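Tovico Club Planner: review after one season

Our running club in Flondstead has 137 members and used to organize everything through one long group chat. In August we moved to Tovico, a scheduling tool for small clubs that handles posts, sign-ups and member messages in one place.

Setup took 36 minutes, and most of that was importing the member list. The import rejected 4 addresses with no explanation, so we typed those in by hand. After that it was easy going. You write a notice once and it goes to email, the app and the club's public page.

Moderation is the best part. Comments can be held until an officer approves them, and members under 18 can be left out of direct messages entirely. Bustos, which we tried before, charges extra for both.

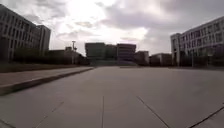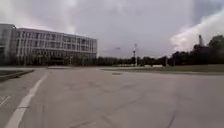
Photo albums are weaker. Uploads are slow, captions can't be edited once posted, and there is no way to limit an album to members only. Search is poor too - it looks at titles and ignores the text of a post. Our old archive from Ranuritz had 2,359 messages in it, and finding anything there was quicker.

The phone app logs you out after each update. Support answered my email the next morning and said a fix was planned.

We have renewed for another year on the basic plan.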